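Arm picks parts from the tray fine but misses the tower by a few mm?

Asked February 2022

Hi all, I've been building a pick and place cell in our shared workshop at Sturkstead since January. The idea is that the arm takes parts from a printed tray and fits them into an old desktop lying on its side next to it. Picking from the tray is pretty reliable now. Placing in the tower is another story – the first go each evening lands fine, and then it drifts sideways, up to 7 mm by the time I pack up. I'm running it off Duman (the free version) with one fixed camera plus the one on the wrist. I've recalibrated 9 times and I'm sick of it. Is it the arm, or me?

Answer 1

Get a better arm lol. The cheap ones all drift.

Answer 2 (accepted)

I doubt it's the arm if the tray picks stay good all night. My guess is the tower is creeping. Ribbed aluminium is slippery under a metal case, and every time you press a part in you nudge it a bit. I had the same trouble on my Plollby bench and lost around 400 cycles before I put a ruler against the case.

Clamp two stops against the tower, one on the long side and one on the short side. Then teach the tower its own origin, separate from the tray. Do the memory last, as it needs the most push.

Answer 3

Agree with the above. Also slow your approach right down near the socket. I'd leave the CPU out of it altogether until the rest works, bent pins are no fun! Rekau sell stick-on rubber feet that grip all right on slats, colour doesn't match anything but who cares.

Update from asker: stops are on order, thanks heaps. Adding my setup in case it helps someone else.

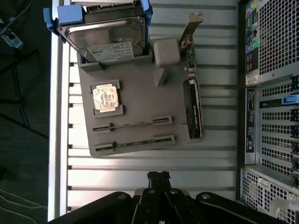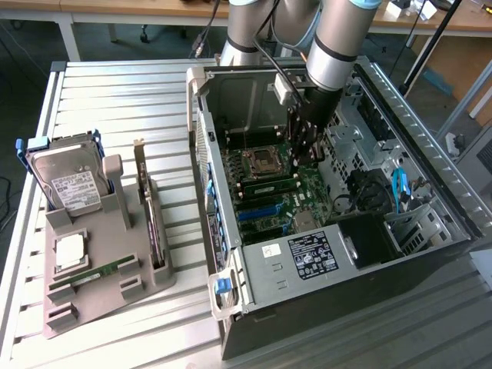
Tray and tower side by side on the ribbed table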